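12/20/25 — tape loops, second pass

Got the Grusari patch running through the long loop at last, and it sounds wonderful!
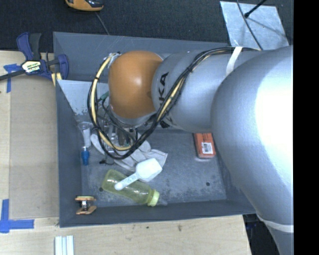 Started at 120 bpm with the Kárason organ samples Ulla sent over, then pulled the clock right out and let the loops drift against each other. Much better. The low drone sits under everything and the reed noise comes through like breathing.

Settings to keep:

- loop length 24 seconds, feedback just under the edge
- high-pass at 300 Hz on the organ, low-pass at 3000 on the field recordings
- no reverb on the drone (tried it, mud)

Munther thinks the second half needs a pulse. I went back and listened twice and he has a point — maybe the clicky filter ping from the Navton sketches, very quiet, panned left?

Left channel still hums when the mixer is on the same strip as the sequencer. Clifford, could you bring the other DI box? Rough mix is in the shared folder, take 4 is the good one.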